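Gridside Workshop
Frequently asked questions about the arm build

We get a lot of the same letters, which is lovely, and this page is an attempt to answer them in one place. If yours isn't covered, write to Tala Karam at the front desk and she will pass it to whoever has their hands in the thing that evening.

What are you building, exactly?

A robot arm with a hand on the end and a small wide-angle camera at the wrist, all of it put together by members on our back bench. We call it Dritness, after a misspelled label on a storage bin, and the name stuck before we could think of a better one. The plan is for it to pick up small parts and put them in trays. It's a modest goal and it keeps us very busy.

Do I need to know anything before I join in?

No! Raed Nasrallah came to us from upholstery and now does most of our cable routing, and he does it beautifully. If you can hold a screwdriver and don't mind asking the same question twice, you'll be fine. Build night is Thursday, and the kettle goes on at 7.

How much has it cost?

The motors came to $400 and the camera with its lens was $138. Printed parts are harder to figure, as we share the filament with everybody else in the building, but we put $100 in the jar for it and that has held up so far. Screws, heat-set inserts and zip ties come out of the general drawers (please do write down what you take, so Karim Khoury can reorder).

Why a fisheye lens on the wrist? Doesn't it bend everything?

It does, and quite badly toward the rim. We tried an ordinary webcam lens first, and whenever the hand closed in on a part, the part slid out of view. With the wide lens the fingers and the work stay in the picture together, and the bending can be measured and mostly corrected in software. You also get used to reading it by eye faster than you'd expect.

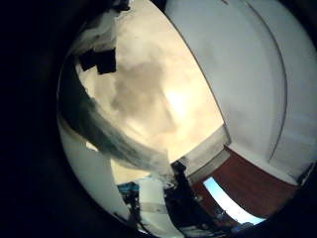

Aiming the camera is the part of the build people ask us about most, and it deserves a longer answer. Before any calibration, point the hand at a few different things, the ceiling included, and just look at what comes back. A bright patch overhead like the one here will wash out the ceiling near it, so lock your exposure by hand if your camera allows it. Check the finger too: when it sits this close to the lens it turns into a soft dark band slanting across the left half of the view, and your software has to be told to ignore that area. Then look for a line you know to be straight, where a wall meets a ceiling, say, and see how far it bows. Gun-woo Kwon keeps a printed checkerboard for the proper calibration, and you are welcome to borrow it as long as it goes back flat.

My own camera view has a gray smudge in it. Is the lens ruined?

Probably not. Wipe it with a clean microfiber cloth first and look again. If the smudge stays put in the view while the arm moves, suspect the lens or its cover. If it moves with the room, it's more likely a shadow.

Can the arm hurt me?

It can pinch, so treat it with respect. The red stop button lives on the bench beside the keyboard, and one person keeps a hand near it whenever the motors are on. Long hair gets tied back, and sleeves get rolled — we're strict about that, even with visitors.

Can I have the files?

Yes, gladly. The printed parts and wiring notes are in the members' folder under Takgate, which is the name of our second wrist mount (the first one cracked, and we don't hand it out). Anas Mansour will copy everything to a USB stick if you bring him one. The M3 screws should be 8 mm long at the wrist. Longer ones touch the camera board.

Will you be open in August?

Yes, on the usual evening, but bring water. The back room gets stuffy.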